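Comparison of Two Finger Types and Two Grip Force Settings for Handling Household Objects
Final Project Report, Automation Laboratory Course
Medina Technical College, Department of Mechanical and Electrical Technology

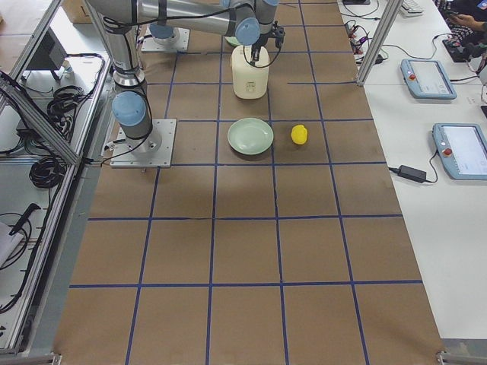

1. Introduction

Industrial grippers are usually chosen for a single part. The part has a known shape, it arrives in a known position, and the fingers are cut to match it. Household objects do not offer these conditions. A plate is wide and shallow, a piece of fruit is round, and a plastic container may give way when it is squeezed. A gripper that performs well on one of these may perform poorly on the next.

The purpose of this project was to compare two finger types on the same two-finger gripper, and to determine how much of the difference between them could be recovered by adjusting the grip force alone. The question was put to the project team by the course staff, who wished to know whether the standard fingers could stay on the arm throughout the second-year laboratory sequence or whether a finger change would have to be scheduled between exercises.

The report covers the test setup, the procedure, the results and the recommendations. Programming of the arm is described only where it affected the results.

2. Equipment

All trials were run in the Ullell cell, the smaller of the two robot cells available to the course. The table surface is brown kraft paper with a grid marked in dark blue tape. Each object was assigned to a grid cell before a trial, and its position was recorded by row and column. The paper can be replaced when it tears, but the tape has to be laid again each time, and the team did this once during the project. Positions recorded before and after the replacement were checked against each other, and the taught points were corrected where necessary.

One arm was used for the trials. It carried a two-finger gripper, with the gripper cable led down from the wrist. A second arm is mounted on the same table and remained parked during all recorded trials. Each arm is operated from its own teach pendant, and both pendants were kept on the desk beside the table, with the stop buttons within reach of the operator.

Two finger types were tested:

Type A, the standard flat fingers supplied with the gripper, with a bare contact surface.

Type B, fingers of the same length with a molded rubber pad. The pads were made in the college workshop from a pattern developed in an earlier student project, referred to here as the Reder pattern.

Two force settings were used, named Low and High in the program. The High setting was the largest value at which none of the plastic containers showed a lasting dent after a trial hold.

3. Test Objects

The object set was made up of a ceramic plate, a rounded plastic container with a small label, a yellow lemon-shaped object, and a small dish. The objects were selected to give one wide flat shape, one upright shape, one small round shape and one shape with a thin rim. All are easy to replace, which was a requirement of the course staff.

The container was gripped from above, by the top. The plate and the dish were gripped at the rim with one finger inside and one outside. The lemon-shaped object was gripped across its narrower width.

4. Procedure

Each trial consisted of a pick, a lift, a horizontal move across the table, and a place in a target cell. A trial was recorded as a success when the object stood in the target cell after release and had not touched the table during the move. All other outcomes were recorded as failures and given one of three codes: missed pick, slip during lift, or slip during travel.

The object was put back by hand after every trial. The team first attempted to let the arm return the object itself, in order to save time, but small position errors built up from one cycle to the next and the later picks in a series were no longer comparable with the first. Manual replacement was slower and gave more even results.

Trials were run in blocks of 10, with one object, one finger type and one force setting per block. The order of the blocks was mixed so that wear on the rubber pads would not fall entirely on one object. The contact surfaces were wiped with a dry cloth between blocks.

In total, 1,126 trials were recorded as valid. A block that was interrupted by a protective stop was closed at that point, and its completed trials were kept. The interrupted trial itself was discarded.

5. Results

Failures were recorded in 241 of the valid trials. They were not evenly spread. Most of them occurred with the Type A fingers at the Low setting, and within that group the plate and the dish accounted for the larger share.

5.1 Plate and dish

The rim objects showed the clearest difference between finger types. With Type A fingers, the plate tended to rotate around the contact points as soon as it left the table. At the Low setting this usually ended in a slip during lift. At the High setting the plate was held but still hung at an angle, and it often touched down on one edge before the rest. With Type B fingers the plate stayed close to level at both settings.

The dish behaved in a similar way, although its smaller weight made the rotation less severe. Several missed picks were recorded with Type B fingers on the dish. The pad adds thickness to the inner finger, and a small error in the taught position was enough for the pad to land on the rim instead of beside it.

5.2 Container

The container was held securely by both finger types at the High setting. At the Low setting, Type A fingers allowed a slow downward slip during long moves. The slip was not visible from the operator position in every case and was found by comparing the height of the container above the target cell with the programmed height. Type B fingers did not show this effect.

5.3 Lemon-shaped object

The team had expected this object to be the most difficult, and it was not. Both finger types picked it reliably when it was lined up with the fingers. When it was turned in its cell, Type A fingers pushed it aside in some trials, whereas the pads caught it. Grip force made little difference in either case.

6. Discussion

Raising the grip force improved the results of the standard fingers on the container and made only a partial difference on the plate. The team attributes this to the small contact area of a flat finger on a curved rim. Additional force holds the rim more firmly but does little to resist turning. A padded finger spreads the contact over a longer piece of the rim.

The cost of the pads is the reduced clearance on thin or closely placed objects. This became apparent when two objects stood in neighboring cells. The opening distance had to be limited in the program so that the outer finger would not strike the neighbor, and with the pads fitted the remaining margin was narrow.

Cable routing also affected the work. On one occasion during setup the gripper cable came to rest against an object and moved it out of position before the pick. The cable was shortened at the wrist with an additional strap, and a check of the cable loop was added to the start of each block.

7. Limitations

The object set was small, and only one example of each object was used. The operator knew which fingers were fitted, and the code assigned to a failure was in part a matter of judgment - particularly between a slip during lift and a slip during travel. Travel speed was held constant. The pads were not tested to the end of their service life. The Reder pattern documentation gives a replacement interval of 2,000 cycles, and the present project did not reach it.

8. Recommendations

The project team recommends that Type B fingers be fitted for all exercises involving plates and dishes, at the Low setting. For exercises limited to containers, the standard fingers may be kept at the High setting.

A thinner version of the inner pad should be made and tested on the dish before the next course begins in March. The drawing files and the block program have been placed in the Sastton folder on the department server, together with the trial sheets. The trial sheets use the row and column labels of the second tape layout.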